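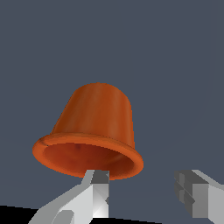 Orange bell-shaped cup, seen from slightly below.

From: Ningsih Nair
To: river-trips list
Date: 20/10/2019
Subject: Re: Upper Ister trip, shuttle and permit questions

Hi all,

Answers to the questions that came in on the March trip, with the original message quoted so you don't have to dig for it.

> I'm new to the list and would like to sign up for the Ister trip, but I
> have a few questions first. How does the shuttle work? Do we leave cars
> at the take-out the night before? Is the permit per person or for the
> whole group? I also have a 12-foot recreational kayak and wonder if it
> is all right for the section below Baluyot. Last thing, is there a
> place to buy food along the way or do we carry everything?

Shuttle: We meet at the take-out at Dendora, not at the put-in. Boats and gear go on the trailer there, everybody rides up together, and your own car stays at Dendora until we're done. It is 97 miles by road from one end to the other, so please don't plan on running back for something you forgot. If you want to come the evening before, the campground across from the ramp takes walk-ins in March. The gravel lot by the ramp floods when the river is up. Park on the paved side.

Permit: One permit covers the group. I have already applied for it. The name on it will be mine, but each boat needs a copy in a waterproof sleeve, and I'll hand those out at the trailer. If you are bringing someone who isn't on the list yet, I need to know before the permit is issued. I can't add people afterward -- the river office was firm about that last year.

Boats: A 12-foot rec kayak is fine as far as Baluyot. Below there I would want a spray skirt on it, and I would want you to have practiced a wet exit with the skirt on. The waves at the bridge are not big, but they come over the deck, and in March the water is cold enough that a swim is a real problem. The club has two loaner boats that are better suited to that stretch. Ask early.

Food: Carry everything. The store at Baluyot is closed in the off season. The tap behind it is shut off too, so fill up before we launch and bring a filter for camp.

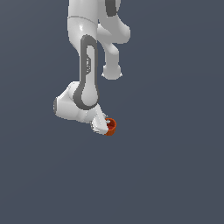

Leltodar Paddling Club -- River Trips Section

A few items nobody asked about but that came up on the last trip.

The group shares the cost of the trailer, fuel and permit. The total is $710, split evenly among whoever is signed up when I close the list. Please don't send money yet. I'll post the per-person amount once I know who is going, and if you drop out after that your share is not refunded unless someone takes your place.

Camp stoves only. The fire pans were more trouble than they were worth, and the ashes have to be carried out. We cook in groups of three, so pick your cooking partners and tell me who they are. If you have a food allergy, tell your partners as well as me.

The second campsite has moved. The old one on the left bank lost most of its beach and there's no good place to land now. The new site is on the right, just past the mouth of the side creek, and it is easy to miss. Stay behind the lead boat from the island onward. There is room for 6 tents on the flat part. After that you are on the slope, and the people who came last year can tell you how well they slept.

Drybags: the club bags were checked over and several were thrown out with bad seams. If you were counting on borrowing one, look around for your own. Contractor bags inside a regular pack work well enough for clothes. I wouldn't trust them with a sleeping bag.

Dry suit or wetsuit is required on this trip. I know this was "strongly recommended" before. It is required now, and that includes people in canoes.

Water level: we go by the gauge at Baluyot. I check it the evening before and again in the morning. If it's too high we'll run the lower half only, from the Baluyot bridge down to Dendora, and come home a day early. The permit is good for either one. I won't cancel on account of rain alone.

To sign up, reply to me and not to the whole list. Include your name, the boat you're bringing or want to borrow, your cooking partners if you have them, and someone we can call at home. People who were on the Ister before still need to send all of it again, as I don't keep the old forms.

There is one open spot for a trailer driver. You would need to be comfortable backing down a narrow ramp. The driver pays no share of the fuel.

Ningsih Nair
Leltodar Paddling Club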